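Sturnora House Residents' Association
Minutes of the monthly meeting, held in the upstairs common room
2020-07-24, evening

Chair: Glykeria Nikolaidis
Minutes taken by the secretary for the Birham wing. Apologies were received from the two households on the ground floor of the Hao wing.

1. Minutes of the last meeting
The March minutes were read and agreed with one correction. Under item 5, "side gate" should read "back gate." No meetings were held between March and this one.

2. Matters carried over
Back gate. The new latch has been fitted and the old one has been thrown away. The gate still drags on the paving in wet weather. The Chair will ask the building manager to look at the lower hinge.

Noticeboard. The glass front has been cleaned, but the key is still missing. Agreed to replace the lock if the key is not found by the next meeting.

Bicycle store. No progress. Carried over again.

3. Upstairs common room
The Chair reported on the state of the room. The wooden table is staying where it is. There had been a suggestion to move it nearer the windows, but the majority felt the room works well as it is and the table is heavy to shift. One resident asked that her objection be noted, as she finds the light poor for sewing.

The table top needs care. It was last oiled before the present Chair took over. Agreed to buy one can of Huller oil and do the top only, leaving the legs for another year. The room will be closed for 2 days while the oil dries and a notice will go up on the door beforehand. Anyone using the table after that is asked to put something under hot cups.

The question of a tablecloth was raised again. No vote was taken.

4. Lost property
Things left on the table and not claimed have been building up. The cupboard shelf is full, mostly with umbrellas, gloves, a child's rain jacket and several single earrings in an envelope. The Chair has written a list, which came to 13 entries, and it was passed around the meeting. Two were claimed on the spot (a gray scarf and a tape measure).

There was a longer discussion about the black case, which looks to be for glasses or pens. Several people thought it belonged to someone in the Hao wing, but nobody could say who. It has pale lettering along the side, and one resident read this as a shop name and another as a person's initials. It will be kept apart from the other items in the top drawer.

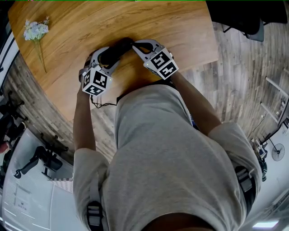
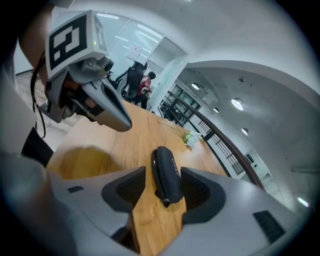 Common room table. The black case is in the second picture.

Agreed on the following for lost property from now on:
Small items go in the top drawer, everything else on the cupboard shelf.
Each item gets a paper tag with the date it was found.
Items are kept for up to 60 days and then given to the thrift store on the corner.
Keys and bank cards are handed to the building manager the same day.

It was asked whether the 60 days should apply to things already on the shelf. After some back and forth it was agreed that the count starts from today for everything, so that people who have been away have a fair chance. The umbrellas are the exception – two will stay by the front door for general use and the rest can go now.

5. Money
The balance was read out. The Chair proposed setting aside $200 for the common room, to cover the oil, a new lamp for the sewing corner and felt pads for the chairs. Seconded from the Birham wing and carried. Receipts are to go in the folder in the hall and not under the Chair's door.

A request for a second kettle was turned down. The present one works if it is filled past the line.

6. Bookings
The booking sheet will go back up on the inside of the common room door. Regular users need to write themselves in again, as the old sheet has been taken down. Whoever uses the room last clears the table, wipes it with a damp cloth and shuts the windows. The cloths are under the sink. The spray cleaner should not be used on the wood.

7. Any other business
The hall light on the second floor is flickering. Reported.
A resident asked if the recycling bins could be labeled on the lid as well as the front. Agreed, the secretary to do this.
There was a complaint about shoes left on the stairs. The Chair asked everyone to keep the stairs clear.

8. Next meeting
Date to be set by the Chair and put on the noticeboard. The bicycle store will be taken first.

Signed as a draft, to be approved at the next meeting.
G. Nikolaidis, Chair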